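Brondonside site, equipment plan for the hand-held gripper project
Report to the Eden programme office, 20 February 2019

Since the last report in December we have finished the comparison of suppliers and can now give a firmer budget for the second year. The money spent until now is within the plan. One item, the chargers, was cheaper than we expected, and one item, the storage, will cost more.

We asked Redano and Esquivel for offers on the same list: hand-held grippers, spare finger pads, printed markers and head-mounted cameras. Redano quotes 367 pounds for each gripper without the camera. Esquivel is lower in price but delivers only in 60 days, and the pads must be ordered as a full set with the body. For our use this is a disadvantage, as the ribbed pads are the part we replace most often. We therefore propose Redano for the grippers and Esquivel for the markers and cables only.
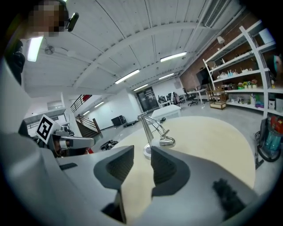
Floor space was also a question in your last letter. We do not ask for a second room this year. The present one can take the new tools if we buy one more lockable cabinet on wheels, and this is included in the sum below. The household objects for the recording tasks are bought locally in small amounts, and we have kept all receipts.

The budget we request for the next period is as follows:

Spare finger pads and screws: 206 pounds
Grippers, cameras, markers and cabinet together: 1,718 pounds

Delivery is included in both lines. We have not included insurance - your office informed us that it is covered by the general policy, but we would be glad to have this in writing.

There is one risk which I should mention. The offer from Redano does not fix the price of the pads after the first order, and they did not yet answer our question on this point. If the price rises, we would order fewer spares at first and keep the number of grippers unchanged.

We ask you to confirm the choice of supplier before we place the order. The signed offers are attached in the annex.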